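Handheld demos: do you keep the bad takes?

Board: Data collection and teleop
7 replies

pellworth
We're putting together a set of two-handed pick and place demos with handheld grippers. One operator, one gripper per hand, head camera plus the tracking. The task is simple: take packaged goods out of a shallow bin and put them down on a board, or the other way around. The target is 2,000 takes before the end of March.

After the first week we had 177 takes, and almost 4 in ten have something wrong with them. A jaw slips off a corner, or the operator goes in, backs out and tries a different angle. The item still ends up where it should, it just isn't pretty.
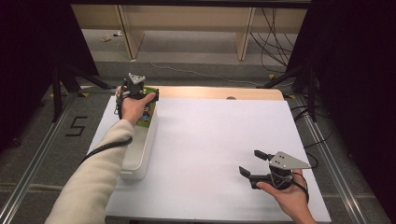
The bin is the part that causes most of the trouble. Boxes end up leaning on the end wall, and the operator has to come in over the rim at a steep angle to get a jaw behind them. On the flat board there's hardly ever a problem.

So my question is whether to keep the messy takes or throw them out and record again. Satish Suvarna, who runs our training side, wants them all. I'm not so sure.

kestrel_lane
Throw them out. We did a similar set on the Flandcombe project and left the hesitations in. The policy learned to hesitate. It would hover over the bin, drop a little, come back up, and do that until the time limit. We cut those takes, retrained on the smaller set and the hovering mostly went away.

dmontrose
I'd disagree with that. Hovering and recovering are two different things. A take where the operator misses, backs off and gets it on the second try is worth more to me than a clean one. If the robot never sees a miss in training it has no idea what to do after one. Cut the pauses, keep the recoveries.

kestrel_lane
Fine in theory. Who decides which is which? We had 3 people labeling and they didn't agree with each other.

pellworth
That's my worry too. We use Kalside for review and it only has pass and fail. I could add a tag, but then somebody has to watch every take again.

ottoline88
Have the operator tag it right after the take, while they still remember. We put two foot pedals under the table, left for clean and right for recovered. Takes a second. It isn't perfect but it beat having someone go back through the video a month later.

Also, is your left cable run over the forearm? Ours used to be, and it pulled on the wrist whenever the operator reached for the far end of the bin. You could see it in the tracking as a small jerk. We moved to a loop with more slack, held at the elbow with a strap.

pellworth
Yes, over the sleeve on the left. I hadn't checked the tracking for that. Will look tonight.

brackenfold
One more thing to check is how you reset between takes. If the same person loads the bin every time they'll fall into a habit, and you get 2,000 takes of the same four layouts. We print a random layout sheet each morning. Montes had a script for it, I think it's still pinned in the tools section.

On the original question, I'm with dmontrose. Keep them, tag them, train with and without. It's two runs.

kestrel_lane
Two runs is fair if you have the compute. I'd still put a limit on length. Anything over twice the median, we drop without watching it.

pellworth
OK. Plan for now is pedals, a length limit and a layout sheet. Pedals are on order from Ferkine. I checked the left wrist and there is a small jerk near the far end of the bin, not in every take but in plenty of them. Going to restrap the cable before we record any more.

Satish wants the early takes kept either way, so they're going in a separate folder. I'll post the numbers from both runs when I have them, probably April.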